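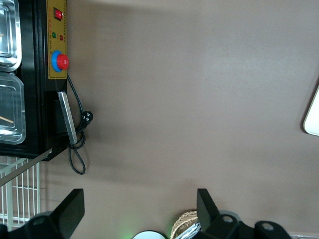 Declan Tipoki

Print this page | E-mail to a colleague
14 shares | 3 comments

Notes for the Sirnadcombe talk. Leave slide 1 up while people sit down.

Start with the job. The Cluna arm works at a bench with a black appliance on it, yellow control panel, handle sticking out past the body. Its task on the day was to take hold of the handle and pull. We had 300 runs planned. It stopped at run 279 and it did not stop well.

Point at the cord on the slide. Plug on the surface, cord in loops, and the longest loop hangs lower than the end of the handle. Ask the room where they would put a finger to get at that handle. Wait for an answer. Someone usually says "from underneath", and so did our planner.

What happened in run 279. The lower finger went through a loop of cord on the way in. The gripper closed on the handle and on the cord together. The force reading was a bit high, but inside the limit, so the arm carried on and pulled. The appliance turned on the bench and came 8 mm short of going over the front. Bronwyn Treloar hit the stop. The arm had not raised a fault of its own.

Say clearly: the appliance was unplugged. Nothing was live and no one was hurt. Don't skate over it, though. The same program would have run with the plug in the wall. There was no check.

Next slide, the log. Three things to show:
– grip width at close, wider than on the runs before it
– force on the pull, which climbs early and stays up
– time of the stop, 62 seconds after the run began

The grip width is the one to spend time on. Tapsell, our control software, was recording it all along and doing nothing with it. It used the width only to decide whether the gripper had missed. Too narrow meant a miss. Too wide meant nothing at all.

Questions I expect. Why not tie the cord back? We do now, and it is on the start sheet. But people forget cords, and a cable tie is not a safety measure I want to lean on. Why didn't the camera see it? Black cord, black casing, black fingers. At the wrist, with shadow under the handle, the model had trouble telling them apart. Bronwyn has the pictures if anyone wants to go through them at the break.

What we changed. Upper limit on grip width, with a stop and not a retry. Lower force limit for the first part of the pull. The approach now comes in from above the handle.

Still open: the upper limit gives false stops on thicker handles. Zargate are looking at this with us and I have no figures yet. If asked, say so and move on.

Leave ten minutes at the end. Water on the lectern.

This site uses cookies. By continuing to browse you agree to our use of cookies.
Sign up for the newsletter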